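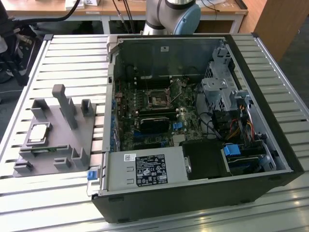
Todeo Computer Refurbishment Project
Progress report to the Fendovero Fund
March 6, 2025
Prepared by Pui-shan Lui, Project Manager

1. Summary

The project continues to receive, repair and pass on used desktop computers to households and study centres. In the period under report, 201 machines were accepted at the workshop. Work is on schedule except for the supply of processors, which is dealt with in section 3.

2. Workshop activity

Each tower is laid on its side on the bench and the side panel is taken off before any testing begins. The motherboard, memory slots, expansion cards and cabling are inspected in that position, and the drive cage is checked for any disk left behind by the donor. Disks are removed, recorded and wiped under the procedure agreed with the Fund last year. Haris Trajkovski has revised the inspection sheet so that the state of the processor socket is now entered on the first page.

Two trainees, Riku Hoshino and Cosmin Nistor, completed the bench course and now strip and rebuild machines under supervision.

3. Matters arising

A number of office towers arrive with the processor already taken out. Where the socket and its bracket are sound, the machine is held for a replacement part. Where pins or contacts are damaged, the case, cables and cards are kept as spares. Hasetti has offered a batch of tested processors, and delivery is expected in April.

4. Expenditure

Spending on parts and consumables came to £2,669, almost all of it on memory and power supplies. Receipts are held by Vasilis Milošević and are available on request.

5. Next period

The Fund is asked to approve the transfer of the unspent travel allowance to the parts budget.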